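Tapis de souris à repose-poignet sur une table de réunion : je le mets où ?

Craig MacRitchie
Bonjour à tous ! Je m'installe souvent sur la grande table claire de la salle de réunion et j'ai mal au poignet le soir. Mon coin ressemble à ça :

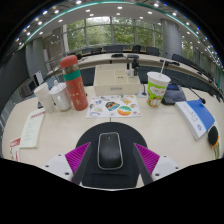 Le repose-poignet, il doit être de quel côté ? Vers soi, la partie arrondie vers le fond, et la souris posée dessus.

Ça, je le sais, mais à quelle distance du bord ?

Evanthia Andreadis
Laisse de quoi poser tout l'avant-bras ! Et dégage les brochures, sinon le coude reste en l'air.

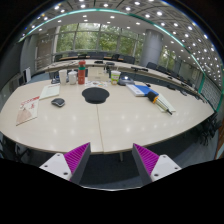
Moi je recule aussi le thermos et les tasses au fond (j'ai déjà noyé une souris un dimanche...). Depuis, plus de douleur.

Haseo
Achète une souris verticale et basta.
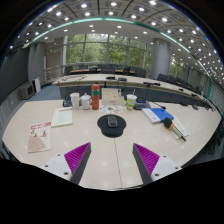 La souris sur le haut du tapis, la vaisselle au fond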